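Insertion planner gives up on neighboring slots – number board

nudden_ctl wrote:
Two-arm setup, parallel grippers, head camera only for now. Task is to pick a number tile, bring it over the board and seat it in its recess. The planner is a sampling planner with a straight-line Cartesian segment for the last 40 mm. With the neighboring slots filled, the Cartesian segment aborts a lot. 298 attempts logged, and most of the failures are in the top row. Stills from the head camera:

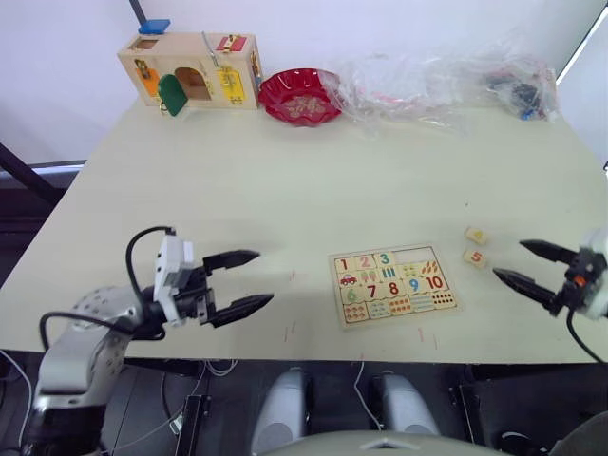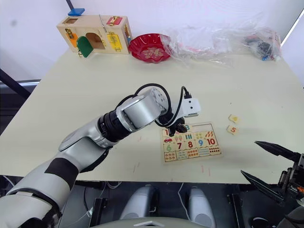 The left gripper with a tile between the fingers:

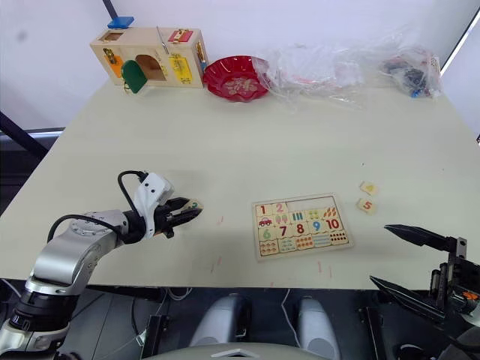
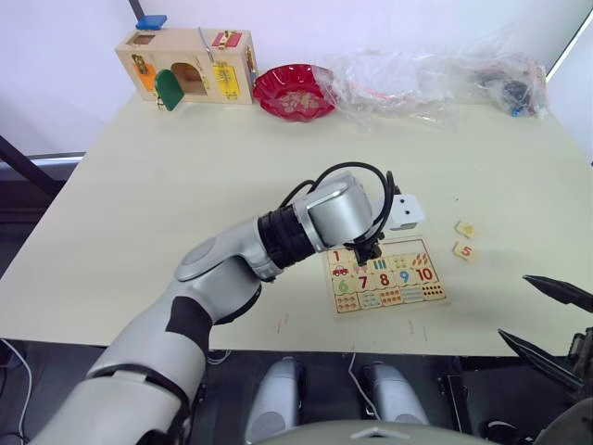 The abort code is always "path fraction below threshold". Collision checking is on for the full segment, board modeled as a box with recesses. Padding on the fingers is 4 mm. If I take the padding to zero the segment plans, but then I get contact with the next tile and the force limit trips.

Reply – Maxence Bouvier wrote:
Your padding is larger than the clearance. No planner will find that path. Split the collision matrix: allow finger to board for the last segment, keep everything else on. Then let an impedance controller handle the seating, with low stiffness in x and y and moderate in z.

Reply – inport_dev wrote:
Disagree with allowing finger to board for the whole segment. We did that on the Mellor cell and the first bad pose estimate drove a fingertip into the rim. Allow it only below a fixed height, and gate it on the wrench estimate.

Reply – Maxence Bouvier wrote:
A height gate assumes you know the board height better than you know the tile pose. From one head camera you don't. The force limit covers the rim case if it is set properly.

Reply – inport_dev wrote:
Fit the table plane once at startup and the height is the best number you have. Depth noise averages out over a plane. It does not average out over one small tile.

Reply – Beryl Holroyd wrote:
Before touching the planner I would look at perception. The wrist and its cables can get between the head camera and the top row during approach. If the pose filter keeps updating on whatever is still visible, the target will drift while the segment is being planned. Log the slot pose at 100 Hz through one approach and plot it.

nudden_ctl wrote:
Plotted it. Slot pose is steady until the wrist comes over, then walks toward the second row. I was feeding the filter output straight to the planner. Now I latch the board pose before the approach starts and only unlatch after retreat.
Top row aborts dropped but did not go away. I also shortened the Cartesian segment and put finger to board in the allowed list under a height gate, so both of you can be annoyed.

Reply – Maxence Bouvier wrote:
What is the wrench threshold, and is it in the tool frame or the base frame?

nudden_ctl wrote:
Base frame. The tool frame transform was stale after the last finger change, still on my list.

Reply – Beryl Holroyd wrote:
Fix that first. A stale tool transform also shifts where the fingers are in the collision model, so part of your clearance problem may be there. The Nalden calibration script will do it if you have a fixed touch point – ours has been in use since September.

Reply – inport_dev wrote:
+1 on the transform. Rerun the whole batch afterwards with the old padding, otherwise you won't know which change did what.

nudden_ctl wrote:
OK. Calibration first, then the same tile order with latching on. Will post the logs.

11 comments | 4 shares
Back to top | Contact the moderators | © January 2019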